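How to Clear Out a Shared Office Supply Cupboard (and Keep It That Way)

Posted December 4, 2020

I took over our supply cupboard in September, mostly by accident. I asked where the padded envelopes were, Marisa Bianchini handed me the key, and that was the whole hiring process. If you've just been handed a key like that, I'm sorry, and also, it's kind of fun once you get going!

My first look inside went about as well as you'd guess. Old toner for a printer we got rid of, a whole shelf of hanging folders, and a box of name badges from a conference in Drulgate that I'm pretty sure happened before I was hired. So this is how I worked through it, in the order I'd do it if I had to start over (which is not the order I did it in the first time).

What you'll need

A couple of empty boxes, a roll of masking tape, a fat marker, a damp cloth, and a free afternoon. A step stool if your shelves go up high. You don't need to buy any storage bins yet, so please don't. I bought six pretty ones right at the start and they were too deep for our shelves by the width of my thumb.

Step 1: Warn people

Send a short email the day before. Mine said the cupboard would be out of action after lunch, and that anyone who was hiding something personal in there should come get it. Hanan Tarawneh showed up within minutes for a tin of tea and a pair of dress shoes.

Step 2: Take everything out

I mean everything, even the shelf you think is fine. Pick a big table or a clear stretch of carpet and start laying things out in rough groups: paper, things that write, things that stick, things that hold other things together, cables, and mystery items.

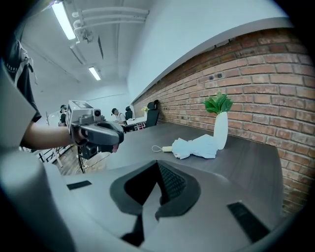 The mystery pile will get big, and that's okay. Don't stop to figure out each item as it comes off the shelf or you'll still be there at dinner time. I lost a good half hour to a label maker with no tape in it, and the label maker went in the donate box anyway.

While the shelves are bare, wipe them down and let them dry. If they're adjustable, now's the time to move them. We dropped our bottom shelf one notch and suddenly the paper boxes could go in upright.

Step 3: Test the pens

Boring but worth it! Grab a scrap pad and scribble with every loose pen and marker. Dead ones go straight in the trash. Do the highlighters too, and press the glue sticks to see if they've gone hard. Get a chatty coworker to help with this one — it's a sitting-down job and it goes a lot faster with company.

Step 4: Decide what stays

My rule is that it stays if somebody has used it in the last year or if we'd have to run out and buy it in a hurry. Everything else goes in a box marked "free to a good home" by the coffee machine. Leave that box out for a week, then donate what's left. The hanging folders went to my sister's school, and she was thrilled with them.

Be a little ruthless with paper clips. We had 2,066 of them (yes, I counted, I was waiting on a phone call) and I kept 500. I haven't had to touch the backup jar yet.

Step 5: Put it back by how often people reach for it

Eye level is for the stuff everyone grabs: pens, sticky notes, tape, batteries. Heavy things like paper go at the bottom, where they can't land on your foot. Up top is for once-a-year stuff, like the holiday cards and the big laminating pouches.

Before you load the shelves for real, do a dry run with masking tape. Write the category on a strip, stick it to the shelf edge, and live with it for a few days. I moved batteries twice before they found their spot, and peeling off tape is a lot easier than scraping off a printed label.

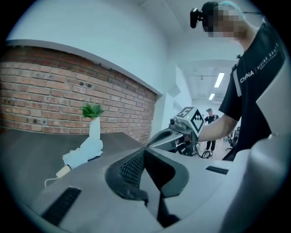
Step 6: Make a reorder card

I tried a spreadsheet first. It was lovely and I was the only person who ever opened it. Now there's an index card taped inside the door with a pen on a string, and whoever takes the last of something writes it down. For the things we burn through, I put a strip of bright tape around the last pack. When you reach the tape, you write it on the card.

Step 7: Give it ten minutes a month

I do mine at the end of the month, right after I send in my hours. Straighten the shelves, toss the empty boxes, check the card, place the order. The only other thing I keep an eye on is the scissors. They wander off no matter what you do, so I buy the cheap ones and tie a ribbon on each handle. We're down to one pair with a ribbon at the moment, and if you work on my floor and you're reading this, please check your desk drawer.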